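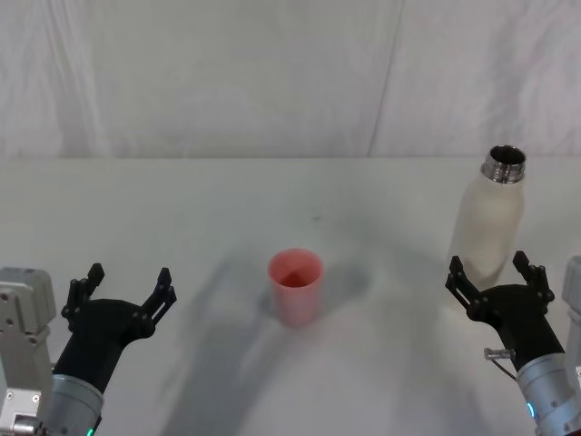 Pink plastic cup and white bottle with the cap off, on the white table.

Home | News | Kitchen and Table | Repairs | Back Issues | Contact

November
By the Kitchen and Table desk

Bottles and cups: notes on pouring, cleaning and storage

Several readers have written in following the October item on kettles to ask for the same treatment of insulated bottles and plastic cups. The notes below cover the points raised most often. They apply to screw-neck bottles of the common upright type and to plain tapered cups without handles.

Pouring

A bottle with a narrow neck pours in two ways, depending on the angle. At a shallow tilt, air enters along the top of the neck while liquid leaves along the bottom, and the flow is even. At a steep tilt the neck fills completely, air can only enter in gulps, and the stream pulses. Most spills on the table come from the second case. Start with the bottle close to the cup, tilt slowly, and stop increasing the angle once the stream is steady.

A full bottle needs very little tilt and a nearly empty one needs a great deal. The hand position should allow for this. Hold the body below the shoulder with the whole hand. Holding by the neck puts the weight of the contents well below the grip, and the bottle will swing.

A light plastic cup is easily pushed over by a bottle neck resting on its rim. Keep the two apart by a finger's width. A tapered cup is narrower at the base than at the rim, so it tips at a smaller angle than a straight-sided one of the same height and base. Filling to two-thirds leaves room to lift the cup without spilling.

Threads and caps

The neck thread should be wiped after each use. Milk, squash and sweetened tea dry in the grooves and make the cap feel tight before the seal has met the rim. The usual response is to turn harder, which wears the cap and does not improve the seal. If a cap stops short, rinse the thread in warm water, brush along the groove and try again.

The sealing ring inside the cap is normally removable. Ease it out with the handle of a teaspoon. Avoid knives. Wash the ring separately, let it dry flat and refit it with the same face outwards. The Wuvora replacement rings sold at the Sindstead branch come in a pack of 8 and fit the two common neck sizes; take the old ring along for comparison.

Leave the cap off while the bottle dries. A closed bottle that has been rinsed but not dried will smell within a day or so, and the smell goes into the ring first.

Cleaning the inside

For routine cleaning use washing-up liquid, warm water and a long brush. For tea stains, put a level teaspoon of bicarbonate of soda in the bottle, fill with hot water, leave uncapped for an hour and rinse twice. Do not use bleach on metal parts. Do not put a coated bottle through the dishwasher unless the maker's sheet permits it. Matt coatings mark more readily than gloss ones and should be washed with a soft cloth.

Plastic cups should be kept away from scouring pads. Fine scratches hold colour, and tomato and turmeric are the worst offenders. A cup that has taken up a stain is still usable. One that has cracked at the rim should be thrown out.

Measuring

Few household cups carry a fill line. To find the capacity, stand the empty cup on kitchen scales, set them to zero and fill with cold water to the level normally used. One gram of water may be taken as one millilitre. A Kilia picnic cup tested in this way held 114 ml at half height, and the upper half held noticeably more on account of the taper. Half height is therefore not half volume, a point to remember when dividing a drink between two children.

The same method works for bottles. Measure to the base of the neck and not to the brim, as the cap takes up part of the space above.

Storage

Store bottles upright with the cap beside them or resting loosely on top. Nest plastic cups only when fully dry. Damp cups stick together, and twisting them apart under strain can split the rim. If a stack has jammed, stand the outer cup in warm water, put cold water in the inner one and wait a minute before separating them.

Cisneros bottle brushes are again in stock at the exchange cupboard, in the long pattern only. The short pattern does not reach the base of a 900 ml bottle and will not be reordered.

Next issue: lids for glass storage jars.

Contact the editors | Copyright Sindstead Household Newsletter | Back to top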